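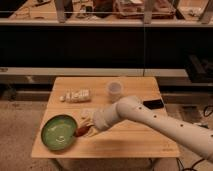
Sonbridge Home Cooks list
Search the archive: keywords or sender Go

Subject: Re: Setting things out before you start (long, sorry)
October 5, 2021

Hello all,

I've been meaning to answer this one since it came through, and then the plums needed doing, and then I wanted to try it properly before I opened my mouth. The earlier message is copied in below for anybody who has joined since August.

> I'm a fairly new cook and I get in a terrible flap. I start frying and
> then find I haven't peeled anything, or the spoon is in the sink, or
> the stock is still a cube in the cupboard. My kitchen worktop is 40 cm
> of clear space if I move the kettle. Do people really lay everything
> out in little bowls first like they do on the television? And doesn't
> it make a mountain of washing up?

Well, yes and no! I do lay things out, but I gave up on the little bowls years ago. They are lovely to look at and I still have a stack of them from Nisari (the shop by the old bus station, now a phone repair place, sadly) but I can't say they ever made my supper any better.

What I do instead is use the table. If your worktop is as small as you say, please do go and find yourself another surface, even if it's in the next room. Ours is a plain wooden one and it sits on carpet, which I know makes some people wince, and I have had one accident with beetroot that we won't go into. But it means I can spread out and sit down, and I chop far better sitting down than I ever did hunched over by the cooker.

Then it's one good wide bowl, a shallow one if you have it, and that goes on the left because I stir with my right hand and like to reach across to it. If you're left-handed, turn the whole thing round. The spoon lives beside the bowl and goes back there every time. I was very strict with myself about this for a month and now my hand does it without me.

Anything cut up goes straight on to a clean board or a scrubbed bit of table in a row, in the order it's going in. Garlic, then ginger, then the tofu or whatever you're having. A row takes up hardly any room and you can see at a glance what you've forgotten. If one of the things is wet, or raw meat, it gets its own plate, of course, well away from the rest.

Liquids are the only thing I'll give a separate cup to. I keep a few small see-through ones for the purpose, and I mix the soy, the vinegar and the cornflour together in the one cup, so that's a single thing to rinse. Give it a stir just before it goes in, as the cornflour sinks.

Put your phone at the far corner if you're reading the recipe off it. I used to prop mine against the bowl and I have had to dig batter out of the charging hole with a cocktail stick. Better still, write the steps on the back of an envelope in big letters.

As for the washing up, last night I made the Dalura dumpling soup (it's in the archive, message 438, and there's a version without the chilli at 387) and at the end I had the bowl, the spoon, a cup, the knife and board, and the pan. I don't think that's bad for a soup with that many things in it. The dumplings stuck a little, but that was me wandering off to look for the pepper, which I hadn't put on the table. So there you are, I still do it too.

Do write and say how you get on, and if anybody has a good way of keeping herbs from wilting while everything else gets chopped I would be very glad to hear it. I've tried the damp tea towel and I'm not convinced.

Warmest wishes from a rather steamy kitchen

9 replies 14 likes 2 shares

Recent on this list
Plum jam that won't set, second attempt
Re: Chiang noodles, where can you get them now?
Small kitchens and where to keep the big pan
Re: Re: Tofu, to press or not to press
Wanted: lid for a casserole, oval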